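3 Aug 2018

I've had Gumelley, the motion planner from Ostrowski, running our sorting sim for a while now, and I like it a lot! Setup took me 32 minutes, and most of that was typing in joint limits.
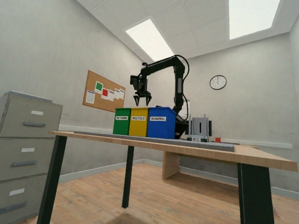 Replanning is quick – up to 200 waypoints and it doesn't choke. The log viewer is ugly, though, and Shaimaa Ait Ali had to show me where the collision margins live (under "Scene", of all places).

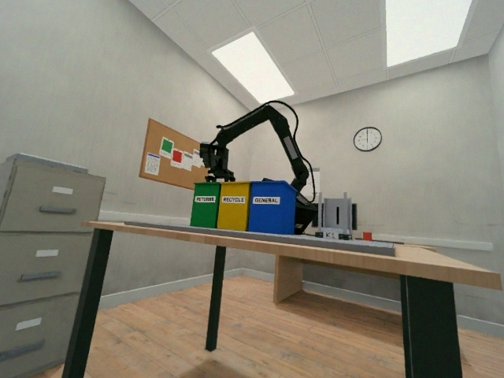

## Would I keep it?

Yep. Four stars, and a fifth if they fix that viewer.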